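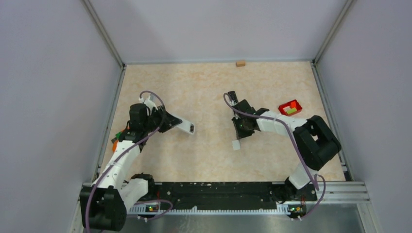 How often should I clean a game controller?

Once a month is plenty for a pad that gets used most evenings, and a quick wipe after anybody has been eating chips with it.

I've kept a family games corner going through three consoles and a great many sticky summers, and these are the habits that have stuck. Most of them take less time than a loading screen (and certainly less time than the ones in Trerkska, bless it).

Wiping down pads

Switch the controller off and unplug it before you start. Dampen a soft cloth with a little rubbing alcohol, wring it out well, and go over the grips first, then the face. For the seam that runs around the edge, where all the gray gunk collects, a wooden toothpick dragged along gently works better than anything I've ever bought for the job. A dry toothbrush does the bottoms of the sticks. Please don't spray anything straight onto the buttons! I did that once to a perfectly good pad and it pressed left by itself until the day we gave up on it.

Rubber stick caps can come off and go in warm water with a drop of dish soap. Leave them on a towel overnight.
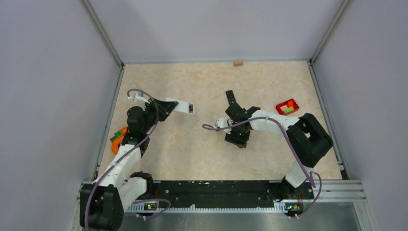

Two arms mounted at the front edge of a marble-patterned tabletop.

Old cartridges

If a cartridge won't start, resist blowing into it, however fondly you remember doing so. Take a cotton swab with a touch of alcohol, run it back and forth along the contacts, and follow with a dry one. Keep going with fresh swabs until they come away clean. My copy of Kadeck needed 9 of them, and then it booted on the first try with my old save still on it — 1366 gold and a horse I'd forgotten naming.

Store them upright, label out, somewhere that doesn't get afternoon sun. Shoeboxes are fine. The attic is not.

Cables, cables, cables

Every charging cable in our house gets a bit of masking tape folded over near the plug, with the name of the thing it charges written on it in marker. Bread bag clips do the same job and you've already got a drawer full of them. Coil the cable loosely, about as wide as a saucer, and close it with a hook-and-loop strap. Tight little bundles held with rubber bands are how you end up with a wire that only charges when it's held at an angle.

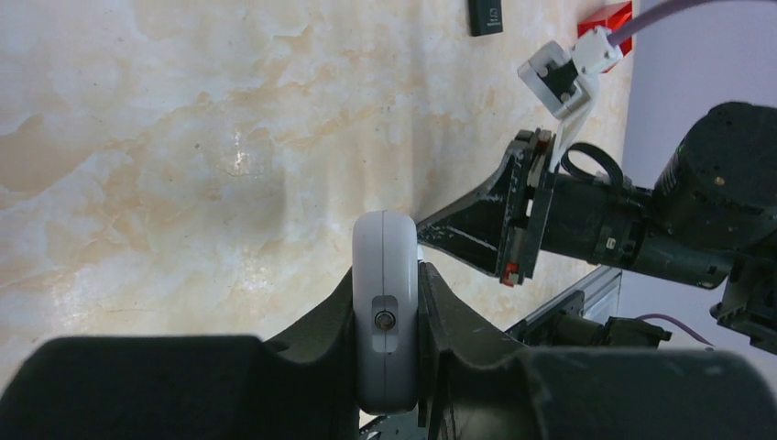

I keep the spares in a hanging shoe organizer on the back of the closet door, one pocket per cable, and the extra pockets have gradually filled up with memory cards and those tiny screwdrivers.

Dust and the console itself

Give the console a hand's width of space on every side, and more at the back where the warm air comes out. Vacuum the shelf with the brush attachment on Tuesday or whichever day you do the living room, and while you're there run the brush lightly over the vents with the power off. Carpet is a bad place for a console to live. A cheap wire cooling rack from the kitchen lifts it up nicely if the shelf is a snug one.

Backing up before you tidy

Before you delete anything to make room, copy the saves to a drive or to your online storage. We have 592 hours in Ullmont between us, and I very nearly lost the lot clearing space for a racing game that got played twice. Write the backup month on a sticky note inside the cabinet door. January is ours, along with the smoke alarm batteries.

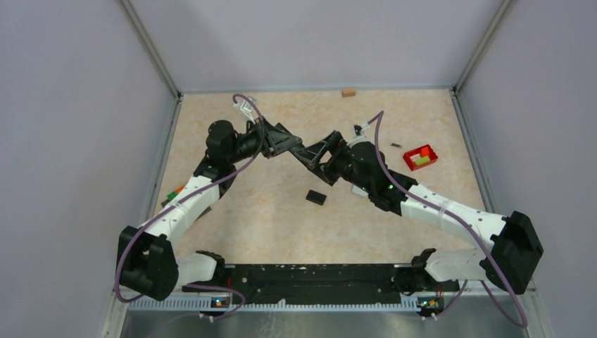

Grippers meeting in the middle, between three pale walls.

Game cases and manuals

Cracked cases are easy to swap. The Gebremichael sleeves I use come 200 to a pack, which is far too many for one household, so split them with a friend. Manuals that have gone wavy can be flattened between two sheets of parchment paper under your heaviest cookbooks for a week or so. Don't be tempted by the iron. Price stickers lift off with a little cooking oil left on for ten minutes, then a wipe with soapy water, but take the paper insert out of the case before you begin.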